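关于我们

首页 > 关于达蒂尔 Daltier

Daltier（中文名达蒂尔）是一家做零食礼盒和杂物礼盒的小公司。客人告诉我们送给谁、大概想放什么，我们负责凑齐、试摆、装好、寄出。也接公司订单，常见的是入职礼、生日礼和年底的答谢礼。

我们没有门店。选东西和试摆都在一张家用的长桌上做，桌面是黑底白纹的，批量的单子另有一间库房。想来看样品的客人请先约时间，下午两点以后比较方便。

公司是怎么来的

创办人 Cor De Graaf 早年在食品包装行业做采购，后来搬到这边生活，给朋友寄东西寄得多，慢慢有人托他代寄。最早的盒子是从文具店买的，大小不合适，装水果就盖不上，装茶包又空一大块。第一批自己定做的盒子一共66个，用了整整一个夏天才用完，其中有几个因为盖子合不严退回去重做了。

那时候还没有公司名字，发货单上写的是收件人和一个手机号码。Daltier 这个名字是注册的时候定的，没有特别的含义，好念，也没有被别人用掉。

现在公司一共15个人，一半在库房，其余的人分别管选品、客服和账目。管选品的同事每周会清一次桌子，把试吃剩下的、拆过封的、快到期的分开。快到期的大家分掉，不进礼盒。

盒子

我们目前长期用的是一款浅紫色翻盖礼盒，盒盖和盒身连在一起，内侧是白色的。盖子掀开后能靠在后面，拍照和摆放都省事。边上有一条翻折的封口，合上以后塞进去就行，一般不需要另外贴胶。

盒子由 Van Damme 纸品供货，每次最少订100个。颜色每批会有很小的差别，同一张公司订单我们尽量用同一批，如果跨了批次会在发货前说明。客人如果想要别的颜色，数量够就可以做，要多等一些日子。

外箱是普通的瓦楞纸箱，由物流商 Zutia 提供，里面垫纸，不用泡沫粒。之前用过一阵泡沫粒，收到的人反映清理起来很麻烦，就换掉了。

里面放什么

常备的分四类：吃的、喝的、用的、手工材料。

吃的以独立包装的小零食为主。饼干、华夫饼、糖果、坚果、果干都有，每个季节会换一些。独立包装的好处是拿到办公室方便分，也不用一次吃完。散装的东西我们自己会分成小袋，用透明袋装好，封口或者打结，袋子上写明是什么和装袋的月份。糕点类保质期短，只接同城的单子，当天装当天送。

喝的主要是冲泡类，粉状的和干料都有。桌上那一排带盖的罐子大多是试样用的，选品的同事会一种一种冲来喝，觉得太甜的就不选。罐装的分量比较重，一个礼盒里最多放一罐，再多了盒底会往下坠。

用的东西很杂，数据线、杯子、小镜子、钥匙扣、手账贴纸都放过。数据线要绕好再放，压在其他东西下面容易散开。玻璃的东西可以放，需要另外加隔层，价钱会高一些。

手工材料是后来加的。有位老客人每年给妹妹寄礼盒，妹妹喜欢织东西，她问能不能放毛线。我们试了一次，毛线既占地方又软，正好把旁边的零食固定住，从那以后就成了常备的一项。毛线可以选颜色，红色、米色和深灰一直有，其他颜色要看供货。毛线绒毛容易粘到食品袋的封口上，食品要先封好再放进去。

水果

很多人问能不能放水果。可以，苹果、橙子和小橘子都行，梨和桃子不放，路上容易压坏。水果不和其他东西混在一起，要单独套袋或者用小盒隔开。同城配送的水果在出发前才放，外地的单子一般不建议带水果，如果一定要带，我们会单独走一个纸箱。

试摆

每一个新的搭配，我们都会先在桌上用真实的东西摆一遍。光看清单很难知道装不装得下。两包薄的零食可以立着靠边放，一包鼓的就要占掉半边盒子。包装袋里充的气多少也有影响，同一个牌子的大包和小包放进去完全是两回事。

试摆的时候先放大件和软的，再放扁的包装，最后放零碎的小东西。颜色上没有固定的规矩，习惯是把亮面的包装和暗色的东西隔开放，打开的时候看得清楚一些。摆好之后盖一次盖子，再打开，看有没有东西移位。能盖上但是盖子鼓起来的，也要减。

摆完会拍照发给客人确认。客人想换哪一样，直接说就可以，改到满意为止不另外收钱。个别单子来回改过很多遍，也没有关系。确认以后我们把清单打印出来交给库房，库房照着清单装，照片贴在清单旁边。

试摆桌上东西一直很多。待选的罐子和袋装零食靠墙放，正在装的盒子放中间，周围是还没决定要不要放进去的。每天收工前会收一遍，罐子留在原位，拆过的零食夹好，水果放回碗里。

标签和过敏说明

凡是吃的，我们都保留原包装上的配料表，不撕不盖。自己分装的小袋会另附一张配料卡。客人下单时请告诉我们收件人有没有过敏，尤其是坚果、牛奶、鸡蛋和小麦。我们的桌子和库房都会处理含坚果的食品，严重过敏的人请不要订食品类礼盒，可以改订手工材料和用品的搭配。

公司订单

同一款搭配100盒以上的单子，请至少提前一个月联系。七月和年底比较忙，最好再早一点。公司订单可以放自己的卡片和小物件，寄到库房之前请先告诉我们尺寸，最长的一边不要超过盒子的内径。发票按订单一次开具。

去年我们给 Trestthorpe 培训中心做过一批结业礼盒，每盒放了笔记本、零食和一小束毛线。毛线是学员自己投票选的。那一批里有几盒的卡片名字印错了，是我们核对的时候漏看，后来重印补寄。现在有名字的卡片都由两个人各看一遍。

退换

食品拆封以后不退。收到时如果盒子压坏或者少了东西，请在收到后2天之内拍照告诉客服，写上订单号，我们补寄。只是盒子外面有轻微的擦痕，一般不换新，如果是送人急用，请和客服商量。

收件地址填错的，货还在库房就能改，已经交给 Zutia 的要看走到哪一站，可能会有改派费。

我们没有做的事

常有人问起，这里一起写出来。不做酒类，不做需要冷藏的食品，不代写祝福语（可以代抄）。不接受把客人自己在家做的食品放进礼盒。不放活的植物。药品和保健品也不放。

试摆桌
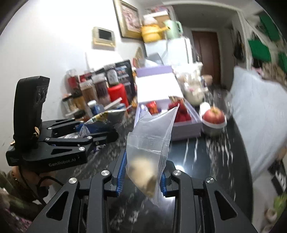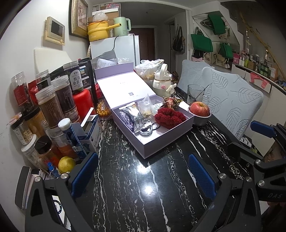

打开的浅紫色礼盒，里面已经放了几样东西，旁边的小碗里有苹果。

联系我们

询价和下单请在网站的“联系”页面留言，写明数量、预算、收件城市和希望送到的月份。客服在工作日的上午十点到下午六点回复，装箱高峰的时候会慢一些。

供货合作请注明“选品”两个字，附上产品的配料表、保质期和单包尺寸。样品可以寄，请先和选品的同事联系，没有打过招呼寄来的样品我们不保证退回。

对订单有意见，可以直接写给 Cor De Graaf，留言时选“转负责人”即可。

相关页面：常备零食清单 | 盒子尺寸 | 公司订单说明 | 配送范围 | 过敏说明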